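How I label wrist camera footage for contact detection (and what I'd do differently)

Posted Sunday, July 16, 2023, by Rosine Courtois

A few people asked for a proper write-up after my talk at the Bovville meet-up, so I've finally sat down and done it. This is the method I use to teach a small model to answer one very plain question from a wrist camera: is the gripper touching the thing or not? It doesn't need a force sensor at run time, it doesn't need a huge pile of data, and you can get a first result in a long weekend if your arm is already up and running.

I'm assuming you can already move your arm from a script, save time-stamped pictures from the wrist camera and read motor current from the gripper. If you can't do the last one, have a look at the bit near the end about hand labels.

Why bother with pictures at all?

Motor current is great when you squeeze something. It's much less great when a fingertip just brushes a part from the side, and that's the case I care about, because taking parts off a computer board is mostly brushing and nudging before you ever get to a proper grip. My first go used current only, with one fixed threshold, and it missed most of the light touches. Octavio Palma suggested I use the current to find the rough moment of contact and then let the camera learn what that moment looks like. I grumbled for a week and then did exactly that.

Step 1: Record short approaches

Don't record long runs. I made that mistake and spent two evenings scrubbing through video of an arm going nowhere. What you want is a short approach that starts with the fingertip clearly away from the target, moves in slowly, touches, holds for a moment, and backs off along the same line.

I recorded 214 approaches for the version I'm describing. Change the angle between them, and change it more than feels sensible! If every approach comes straight down, the model learns "close means touching", which is no good to anyone. I had the script pick a random tilt and a random sideways offset for each one, then I checked the path by eye at low speed before letting it go. Keep the emergency stop within reach the whole time, please.

Step 2: Mark the moment of contact

Plot the gripper current for each approach and look for the first bump after the quiet stretch. I wrote a tiny tool called Plitwood for this (it's named after a misprint on a timber receipt, don't ask) which shows the plot on top and the pictures underneath, so you can drag a marker along and see what the camera saw at that instant.

Everything before the marker gets "free", everything after it gets "touching", and then you throw away five pictures on each side of the marker. That last part matters a lot. The ones right next to the marker are a coin toss, even for me, and leaving them in made the model dither.

The awkward ones are worth your time. Strong light from behind is my biggest headache, because the fingers go very dark and you're left judging contact from a thin black shape against something bright.

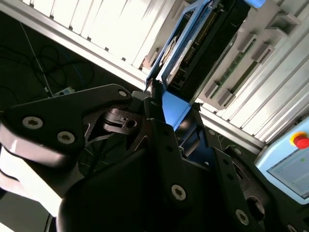

The hooked tip at the lower end of the blue bracket. I labelled this one "touching".

When I get a picture like that I zoom right in on the tip and ignore everything else. The cables and the shiny screw heads will pull your eye about, and they do the same to the model if you let them.

Step 3: Crop, but not too tightly

Which brings me to cropping. The fingers sit in nearly the same part of the picture whenever they're at the same opening, so you can work out where the tips will be and cut a square around them. I tried a very tight crop first and it was worse than using the whole picture. The model seems to need a bit of the target as well as the tip, so it can tell an edge passing behind the finger from an edge meeting it.

What worked for me was a crop wide enough to hold the tip with a good margin of target around it, shrunk down afterwards to save memory. I also feed in the three pictures before the current one. Contact shows up as the tip and the target no longer moving apart or together, and a single picture can't tell you that.

Step 4: Mess up the brightness on purpose

Take each training crop and randomly darken it, brighten it, and wash out the top part of it. I do this quite roughly. The washed-out version looks awful on screen, but it made more difference than any change I tried to the model itself. Don't flip the pictures left to right, though. The camera is fixed to the wrist and the fingers never swap sides, so you'd be teaching it about a gripper you don't own.

Step 5: Train something small

I used a small off-the-shelf image network with the last layer swapped for a single yes/no output, and trained it for 48 passes over the data. It would probably have been fine with fewer. Split your data by approach, never by picture! If pictures from the same approach end up in both training and test, your score will look wonderful and mean nothing. I know because I showed Octavio a wonderful score once and he asked me how I'd split it.

Step 6: Test it on parts it hasn't met

I kept back 100 extra approaches for testing, all recorded on a different day, with a different target in the clamp. On those, the camera model caught most of the light side touches the current threshold had missed. It was slower to notice straight-on contact, where the current is still the better signal. So in practice I run both and stop the arm if either one says "touching".

The mistakes it still makes are mostly shadows. A dark shadow creeping up to meet a dark fingertip looks an awful lot like contact, and I haven't got a good answer for that yet. The Bhattacharjee trick of using an extra light that blinks on every other picture might help (thanks to the person at the meet-up who told me about it), and I'd like to try it in August if I can get the timing to behave.

If you can't read motor current

You can do the labels by hand. It takes longer, and you should get a second person to do a share of the same approaches so you can see where you disagree. When Octavio and I compared ours, we were close on the metal parts and miles apart on anything soft. I'd leave soft things out of your first set.

Odds and ends

- Lock the camera's exposure before you record, or it will change halfway through an approach.
- Save the finger opening with every picture. You'll want it for the crop.
- Restart the clock sync each morning. Mine drifted over a day and I had to bin a whole session from the Mollach bench.
- Write down which way the blinds were. I'm serious.

Plitwood is still a bit of a mess, but I'm happy to send it over if you drop me a line, and I'll put up the training script once I've taken out the paths to my own laptop.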